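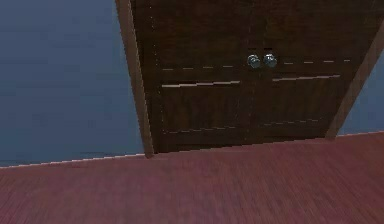

Comparing two grippers in sim before you buy either one

Quick writeup, April 19, 2026. We had to pick between the Gukow two-finger and the Vurnholm soft gripper for a mobile arm. Did it all in simulation first. Steps below, copy what you need.

What you need
Both gripper models, from the vendor download pages. The Söderlund controller, or whatever you normaly run. One house scene with a cabinet and a table in it. Ours is called Durneck.

1. Camera first
Load the scene with no arm. Save a view of each work area from the mount position you plan to use. Check the tilt. A tilted view is fine as long as it's the SAME tilt for both grippers. Write the numbers down, you will forget them.

2. Doors
Two-door cabinet, round knobs. If the knobs sit almost touching, finger width matters more than grip force. Measure the gap in the model and compare it to the fingertip, open and closed. The Vurnholm fingers are fat. Try one knob at a time, straight approach, then a slight angle. 60 tries per gripper. Reset the doors to closed every time.

3. Table
Next area. Go for the bowl and the small red object. Leave the big appliance where it is and count any contact with it as a fail. Same for chairs.

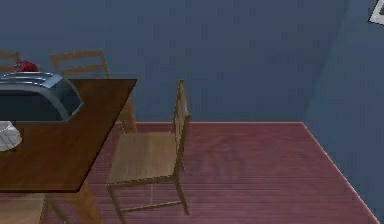

Table area, start view. Arm not loaded yet.

Chair backs are thin slats, so check that your collision mesh has the gaps. Ours was one solid box at first and the planner refused half the paths. Lost a morning to that.

4. Settings
Physics at 2,000 steps a second for contact. Lower than that and the soft fingers jitter. Friction the same for both, dont tune one and not the other. Up to seven restarts allowed if the controller hangs, after that log it and move on.

5. Score
Grasped, slipped, hit something. Three columns. Keep the video for slips only or the disk fills up.

Our result: Gukow for knobs, easily. Vurnholm better on the bowl rim. We went with the Gukow since doors are most of our job. Runs on real hardware still to do, will add the table when I have it.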